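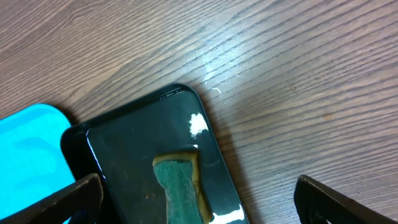

How I get ready for a big dinner at home without losing my mind

I cook for a crowd every October. My aunt's side of the family comes up to Ustdale, there are always more people than chairs, and for years I spent the whole evening running back and forth to the kitchen. I've finally got a routine that lets me sit down and eat, so I'm writing it up (mostly so my sister stops texting me for it).

Step 1: Write the menu backwards

Start with the time you want to eat and work back. If the roast needs to rest, write that down. If the potatoes go in while it rests, write that down too. I use the back of an envelope and tape it to the cupboard door at eye level. My first few lists started at noon with "chop onions" and they were useless by three o'clock!

Step 2: Cook two things the day before

Soup and dessert, every time. Both are better after a night in the fridge anyway. My soup is Rosalinda Calimlim's squash one from the Gristevness community cookbook, page 74, and I make it exactly as written except for the nutmeg, which I leave out – I've never liked it in anything savory.

Step 3: Sort your serving stuff the night before

Get it all out, every platter and tray and bowl, and decide what goes in what. Stick a note in each one: "beans," "rolls," "pickles." You'll find out right away if you're short, while there's still time to borrow from next door. Trays are great for anything people carry to the table themselves, and I like a mix of colors so I can say "grab the blue one" from across the room.
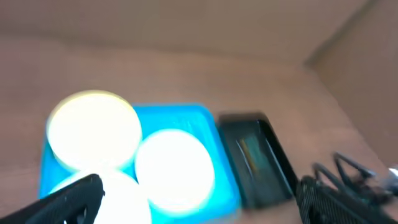

The blue tray.

Step 4: Clear one counter and guard it

You need a landing spot for hot pans. Pick a stretch of counter, wipe it down, and don't let anyone put a purse or a pie on it. I lay two folded dish towels there so everybody knows it's taken.

Step 5: Do the drinks somewhere else

Put the glasses, ice and a bottle opener in a different room. People gather where the drinks are, and you don't want that to be in front of your oven. I spent 200 dollars on a bar cart from Horrocks and I'd have been just as happy with a card table.

Step 6: Wash up once before dessert

Fill the sink with hot soapy water before you sit down. When the plates come back, scrape them and drop them in. Ten minutes, one helper, then put the coffee on and bring out the pie.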